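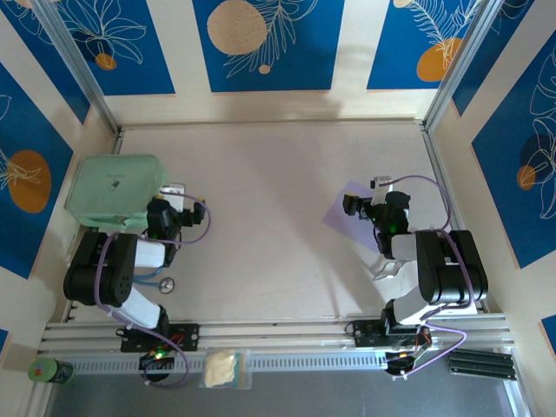 Submitted by Ruxandra Lungu, program coordinator, Dovden Adult Reading Project
Progress report to the Gesent Fund, period ending in April

Enrollment stands at 124 adults, against the 100 we planned for in the application. Most of the increase came from the evening groups in Gavrilă, where two employers let people leave a shift early to attend. The morning groups are smaller than we hoped. We had expected parents to come after dropping children at school, but the bus times changed and the first class now starts before the bus gets in. We have moved it to 9:30 and will see.

Of the learners who started in the first intake, 90 sat the mid-course reading check. Results were better for reading than for writing. Tutors say many learners will read aloud in a group but avoid writing anything longer than a form, so we have added a short writing task to each session - usually a note, a complaint letter or a message to a landlord.

Tutor hours are on plan. One tutor left and her group was split between two others for five weeks while we hired. A few learners dropped out during that time and we have called each of them. Four have come back.

Spending is slightly under budget. The main difference is roughly 3,000 set aside for printed workbooks, which we have not ordered yet. The Stekon edition we wanted is being revised and we would prefer to wait for the new one. Until then tutors are using photocopied sheets, and copying costs are higher than we forecast. We ask to carry the workbook money into the next period.
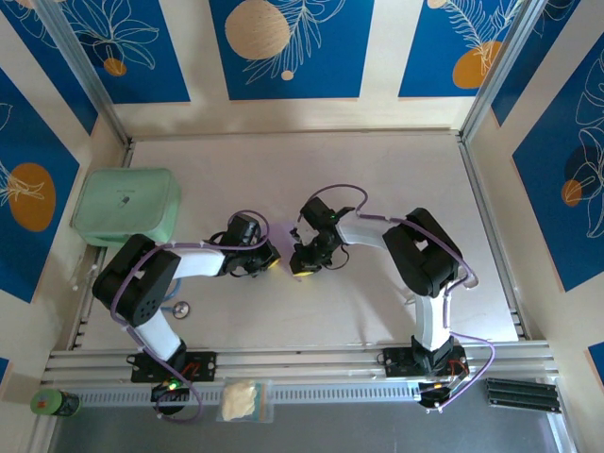
The two arms reaching to the center of the table.

The Sunday drop-in has not worked. Attendance was low from the start and we closed it after the second month. The hours went to one-on-one help with job applications, where there is a waiting list.

Next period we plan to open a second evening group in Gavrilă, run the end-of-course check and train two former learners as classroom helpers. We also need a decision on the room lease in Dovden before the autumn intake. The landlord has offered the same rent for one year only.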